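Policy trained on cable demonstrations gets worse when I add more data. Is the method wrong?

Posted Feb 4, 2024 in Imitation Learning, Manipulation

tirkumlow_bench

Hello all. I am trying to repeat a result from the Povholm group's report on bundled cables. In the report they train one policy for two arms from human demonstrations, and the success rate goes up as the number of demonstrations goes up. For me it is the opposite, and I would like to understand where I made the mistake.

My set has 844 episodes. The task is to take a coiled USB cable and give it from one arm to the other. I use two wrist cameras and one camera above. The actions are predicted in chunks and I train with the settings of the report. With the first part of the data, which I recorded in November, the policy was acceptable. After I added the rest it became hesitant. It goes near the coil, it stops, it goes back, and sometimes it closes the fingers in the air.

What I have already checked:

1. The time stamps of the cameras and the joints. They agree.

2. The start of each episode. I cut away the waiting time before the first movement.

3. The view of the wrist camera when the fingers are on the bundle. The connector is still in view, so I think the policy has enough information at this moment.

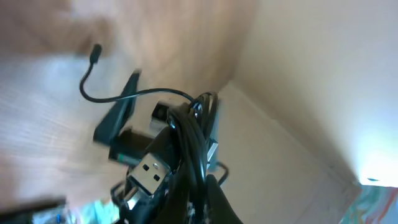 4. The normalization of the actions. I computed it again after adding the new episodes.

The loss on the validation episodes is lower than before, and this is what confuses me. Should I stop the training earlier, or is the report perhaps only correct for their own cables? Thank you in advance for any help, and I am sorry if my English is not always clear.

Nel

Please do not choose the checkpoint by validation loss. I lost much time with this. The loss tells you how near the prediction is to the recorded action, but a small error before the grasp is much more expensive than the same error during free movement, and the average hides it. Save a checkpoint every 2,000 steps and run the last ones on the real robot, with the same start positions for all of them. I use 12 start positions that I marked on paper.

Your description (goes near, stops, goes back) sounds to me like two strategies mixed in one set. Look at the side from which the finger comes to the coil. In the new episodes, does the operator always come from the same side as in November? I would sort the episodes by the last wrist view before contact and compare the two groups.

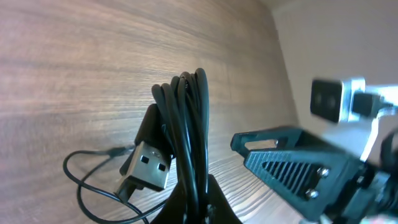
tirkumlow_bench writes back that the second operator is left-handed and often came from the other side, and asks if these episodes must all be deleted.

I would not delete them. First train one policy with each operator alone. If both are good alone and bad together, you have your answer, and then you can add the approach side as an extra input. This is also written in the Povholm report, but only in the appendix, and it is easy to miss it.

One more question: did you cut the pauses in the middle of the episodes too? If the operator waits above the coil to think, the policy learns to wait there. With only one observation as input it does not know how long it has already waited.

cemell22

Just use more data, it always helps. Also try a bigger image encoder.

lowgain

I do not agree with the answer before mine, at least for cables. We repeated the same experiment on the Cemell setup and the curve became flat early when the new episodes were not consistent. We then took 60 episodes recorded by one person under a written protocol, and this small set did better than our full mixed set. It is a single result with one kind of cable, so please take it with care.

The protocol was short. Approach from the side of the connector, close the fingers one time only, lift, and then bring the arms together over the middle of the table. For the last part I recommend the camera above. The wrist views change very much with the angle of the wrist, and in our runs the policy without the upper view was often late with the second gripper.

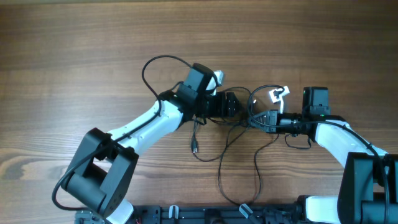
Both arms over the table, upper camera view.

About your question if the report is only correct for their cables: maybe partly. A stiff coil keeps its shape between episodes and a soft one does not, and they do not report the stiffness. I would first repeat with one cable and one operator before you decide that the method is wrong. If you still see the fingers closing in the air after that, please write the length of your action chunk, because a long chunk can give the same behavior.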